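Clokstead releases block puzzle results for robots taught by hand, and asks buyers to read them slowly

Firm says its own numbers do not yet support the claims common in its trade

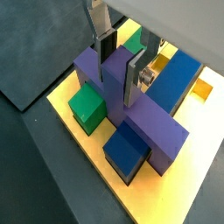

A gripper at the purple block during work on the Clokstead puzzle task. Photo: Clokstead

UVDEN, December 20, 2025 – Clokstead, which tests robot arms for small manufacturers, has released the full record of its block puzzle trial, including every failed run. The trial set out to check a promise many of its customers have heard from sales staff: that anyone can show a robot a job a few times and walk away.

The company's answer is that it would not walk away.

Over the trial, operators recorded 2381 demonstrations of coloured blocks being picked up and placed on a yellow board with square recesses. Some were given by hand, with the operator holding the arm and guiding it through the motion. The rest were given by remote control through Hrytsenko, the company's own teleoperation software. Of the full set, 578 were thrown out before training. Operators had bumped a neighbouring block, let go too early or stopped halfway to think.

"Those 578 are the part I'd want to see if I were buying," said Fedir Kovalchuk, who ran the trial. "Somebody's wages went into them. When a brochure says a robot learned a task from demonstrations, ask how many were binned, and who did the binning."

The trained arm was then given 108 test runs with the blocks in fresh starting positions. Clokstead is publishing the log of each run and has chosen not to put a single success rate at the top of this release. A run in which the arm shoved a block into its recess after missing the grasp was scored as a pass by one reviewer and a fail by another, and the company thinks readers should see those runs before they see a percentage.

The purple block gave the most trouble. It is tall in the middle with lower arms running out from it, so a grip that looks fine from one side can put a finger hard against the next piece. Operators guiding the arm by hand could feel this contact and ease off. Operators working by remote control could not, and their demonstrations of that block were slower and more hesitant. The arm picked up the hesitation along with everything else.

Clokstead does not claim from this that hand guiding is the better method. Only 3 operators took part, all of them used to the equipment, and hand guiding is tiring on a larger arm. The company also cautions that a puzzle on a bench says little about a packing line, where parts arrive dirty, bent or upside down.

A second trial is planned for June at the Terkar workshop, using operators with no robot experience. The method will be published before the first demonstration is recorded.

"If it goes badly we'll put that out too," Mr. Kovalchuk said. "I expect parts of it will."

The run logs, the rejected demonstrations and the scoring notes are available on request from Clokstead's Uvden office.

Media contact: Fedir Kovalchuk, Clokstead, Uvden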